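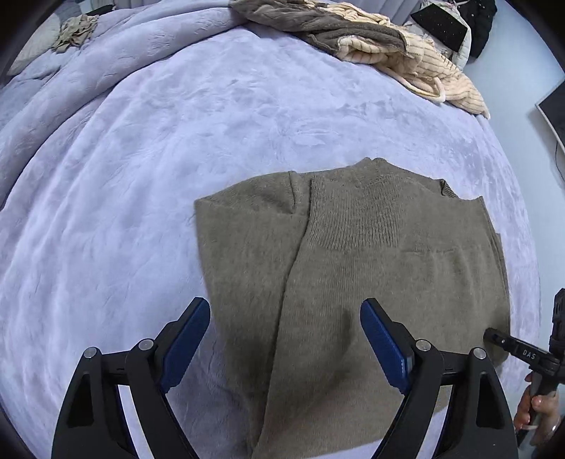

Brown knit, partly folded, on the lavender blanket.

Thursday, January 1, 2015

Public holiday, so no deliveries and no phone. Used the day for the knitwear, which has been on the list since we moved the wardrobe. Started after breakfast and worked on the bed, as the table is still covered with the Clondley paperwork.

Method as follows. Each piece goes face down and flat, gets smoothed from the middle outward, then one side is brought in along its length with the sleeve laid back on itself. Second side the same. Then the bottom comes up in thirds or in half, depending on the depth of the drawer. I have been folding in half for years and the stacks were too wide for the new drawers by the width of a thumb. Thirds fits. I should have measured before moving everything in the first time.

The taupe-brown one took longest. It is a fine knit with a bit of fuzz to it, and it doesn't hold a crease the way the cotton ones do. The long fold down the left side went in well enough, but the body kept rippling, and the ribbed panel pulls in and bends off line when the fabric beside it is moved. Ribbing is elastic across and nearly rigid along its length, so any error in the first fold shows up there. I redid it twice. The second time I pressed along the fold with the flat of my hand before touching the bottom, and that was better. There is a loose thread near the corner on the left. Did not pull it. It wants drawing through to the back with a fine needle, and the needles are in the tin, and the tin is at Titilayo's.

The plush blanket is not a good work surface. The pile grips the underside of the knit, so the bottom layer stays put while the top one slides, and the edges end up out of step. A bare sheet would be better. Left the blanket on anyway, as it was 33 degrees by eleven and I had no wish to strip a bed.

Titilayo Wike rang the landline at noon to say happy new year and to ask whether I still had her steamer. I do. Arranged a swap, steamer for needle tin, some time next week. She stores her jumpers rolled, standing on end in a box, and says she can see every one without lifting anything. I have tried rolling. It is fine for thin cotton, but the heavier ones spring open and the collars come out with a curl in them. We have had this discussion before and neither of us has moved.

Sorting rules for this year, written down so that I keep to them:

Wool and wool blends in the bottom drawer. Cotton in the middle. Anything with a zip goes on a hanger, whatever it is made of, as zips mark whatever is stacked on them.
Nothing goes back in unwashed, even if worn once. Moths got the grey cardigan that way.
Cedar blocks sanded lightly and put back. New ones from Girnatari in February if the smell has gone off again. The last bag was marked 100 g and the blocks were smaller than the ones before, same price.
No stack higher than 4. At five the bottom one comes out flat as a board.

Mohsin Mirani came by in the afternoon to return the ladder and stayed for tea. He had a look at the drawer runners, the left one on the bottom drawer having been sticking since the move. His view is that the carcass is slightly out of square and the runner is taking the load at the front only. He put a folded bit of card under the back foot and it ran freely. I will cut a proper packer from the offcuts when the shed is cooler. He also thinks candle wax on the runner would do no harm. Tried it after he left, and it made no difference that I could detect, the card having already fixed the fault.

Wash settings, while I have the book open. Wool cycle at 30, slow spin, garment inside out in a net bag. Dry flat on the rack in the laundry, turned once, out of the sun. I used the Dridex liquid on the last two loads and have no complaint, except that the cap drips down the side of the bottle and leaves a ring on the shelf. Half a cap is enough in our water.

Two pieces set aside for the op shop. One green, too short in the arms ever since the accident with the hot cycle. One navy with a neck I have never liked. Bagged and put by the front door, where they will probably stay until the shop reopens after the break.

Finished at a quarter to five. Bottom drawer full, middle drawer with room to spare, top drawer not started. That one is socks and chargers and needs its own day.

Dinner was cold chicken and the last of the potato salad. Change forecast overnight. Left the windows open on the south side.

Tomorrow: ring Clondley about the invoice, water the pots early, find the tape measure.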